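Clulard Community Room: progress report to the Govness Fund
Period covered: May to August

We are really pleased with how far the room has come since our last report to you, and a lot of this one is good news. The grant paid for two things: getting the back half of the building into a state where people can use it, and starting the swap and repair sessions we had been talking about for ages. Both are under way. There is one job running late, and we cover that under Storage.

The room

When we wrote to you in the spring the back half was still full of stacked chairs, old display boards and the remains of the Després reading group's library. The library has gone to the school, who were delighted to have it (they sent a van the same afternoon). The display boards were past saving. We kept the best of the chairs and passed the rest on to the allotment society.

With the floor clear we could see what we were working with, and it was better than we had feared. The boards are sound. The damp patch by the side door came from a blocked gutter, so that was a ladder and a bucket and no money at all. The walls have had two coats of a pale colour, and the difference that makes on a dull afternoon is wonderful. People who have been coming here for years keep asking whether we put in a new window.

Tables

Most of the furniture money went on tables, and we would spend it the same way again! We looked at folding ones first. They are cheap and they stack, but every one we tried wobbled as soon as anybody leaned on it, and leaning is what people do when they are gluing a sole or pinning up a hem. In the end we bought 9 wooden tables from Deltetti, a workshop on the trading estate that refits old cafés. They are light in colour, easy to wipe, and have a lovely grain that sewing people in particular seem to like stroking. Deltetti let us have them at the price of the folding ones plus delivery.

The house rule for the tables is simple. The middle stays clear for whatever is being worked on, and boxes, tins and bags go along the back or down the side. It took a few sessions to catch on. Now regulars tell newcomers about it before we get the chance.

Swap sessions

We promised you a clothes and shoe swap once a month and we have ended up running one every fortnight, because the first was so full that we had to turn bags away at the door. There have been 11 sessions in this period. Across them we took in 469 items, and all but a handful of the children's things found a new home on the day they came in.

Shoes have been the great success. We expected coats and school jumpers to lead, and they do well enough, but children's trainers go faster than anything else in the room. Families bring them in the boxes they were bought in, often years later, and that has turned out to be a real help. A boxed pair stacks neatly, keeps left and right together and has the size on it. We now ask for boxes on the poster, and we keep the empties too. A big shoebox will hold a winter's worth of gloves and hats, or the whole contents of somebody's button drawer.

What we don't have enough of is men's shoes in larger sizes. If anyone at the Fund has a cupboard that needs emptying, we would be very glad to hear from you.

Repair sessions

These are smaller and slower, and they have a lovely feel to them. Sewing is the busiest table. Small electrical things come next, mainly lamps and toasters, and those are checked by a qualified electrician before they go home. Shoe repair started in June with one last and a borrowed set of tools – it has its own table now and usually a queue.

We had written in our application that people would drop things off and collect them later. Very few wanted to. They sit down, watch, ask questions and often finish the job themselves, so we have dropped the collection shelf from the plan and put out more stools. It means fewer repairs in an evening and a great deal more talk. We think that is a fair exchange, and hope you will agree.

Storage

The shelving along the back wall is the job that is behind. It should have been up by July. The brackets that came were too short for the depth of board we had ordered, and the replacements are still on their way. Until they arrive, everything between sessions is going into labelled boxes in the cupboard under the stairs. It works, although setting up takes far longer than it should, and whoever is on the early turn ends up on their knees with a torch.

We have used the delay to sort the stock properly. Shoes are now kept by size, with adults' and children's apart. Clothes are by season. Anything without a partner goes in one crate, and twice now a missing shoe has come in a month after the first.

Money

Spending is in line with the budget we agreed, apart from two small changes. The tables came in slightly over once delivery was added. The paint came in under, as the hardware shop gave us trade prices. We have £200 left in the furniture line and would like your permission to move it to storage, where it would pay for a second run of shelves at child height. The children who come to the swap like to look for themselves, and at present everything is above their heads.

Next period

Our plans for the autumn are the shelves, a coat rail on wheels, and a school shoe swap of its own before half-term. We would also like to try a morning repair session for people who don't go out after dark. Several have asked. The Després group has offered to run the tea hatch for it, and they make very good scones.

You are welcome at any session. The side door is open from half past four and there is always a spare stool.

Clulard Community Room

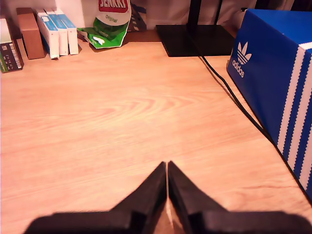 One of the wooden tables, with a blue Adidas shoebox at the side and the middle kept clear.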